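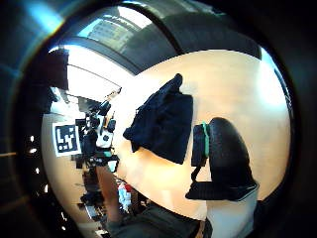

Email newsletters remain one of the least expensive ways for a small retailer to reach customers who already know its name. This report presents the results of a term project on the newsletter of Werel, a shop in Lastport that sells textiles and home goods by mail and over the counter. The project asked whether shorter subject lines and a fixed sending day would lead more subscribers to open the message. Werel's product range is plain in character, and many items are difficult to present in a small email window. A dark cloth bunched up on a light wooden tabletop, for instance, tells a subscriber very little about size or use, and the words around it must carry most of the message. The project therefore dealt with text only. Layout and photography were left as they were.

## Background

Werel had sent a newsletter at irregular times before the project began. Subject lines were long and often listed several products at once. The subscriber list held 2000 addresses, collected at the counter and through the order form on the shop's website. No record had been kept of which messages were opened, and the owner's impression was that interest had declined.

The course reader, prepared by the Sembiring teaching group, advises that a sender should change one element at a time. The group followed this advice as far as the term allowed.

## Method

The list was divided at random into two halves. Both halves received 8 newsletters with the same body text, sent on the same morning of each week, starting in November. The first half received subject lines in Werel's usual style. The second half received subject lines of no more than five words, naming a single product or a single event.

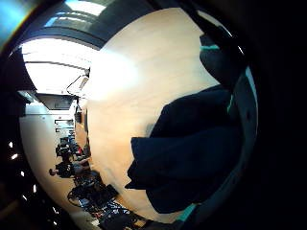 Opens, clicks and requests to unsubscribe were recorded after each mailing through Skasitz, the mailing service the shop already used. The group also placed a short question on the order form, asking customers how they had heard of the item they were buying. The answers were optional – most customers left the field blank.

## Results

The short subject lines were opened more often in every mailing except the second, which announced a clearance sale and drew strong interest in both halves. The difference was largest in the final weeks. Clicks followed the same pattern, though less clearly.

Customers gave 146 usable answers on the order form. Of these, 80 named the newsletter as the source. Unsubscribe requests were low in both halves and did not differ enough to support a finding.

## Limitations

The number of opens is an imperfect measure, as some mail programs load messages without the reader's involvement. The effect of the fixed sending day could not be separated from the season, and both halves followed the same schedule. A further test outside the holiday period would be needed to settle that question.

## Recommendations

The group recommends that Werel keep the weekly schedule through the spring and limit each subject line to one product. Addresses that have shown no opens or clicks should receive a single message asking whether they wish to stay on the list – with a clear link to leave it. The order form question should remain in place, preferably as a short menu in place of the open field.

Submitted 07/02/2026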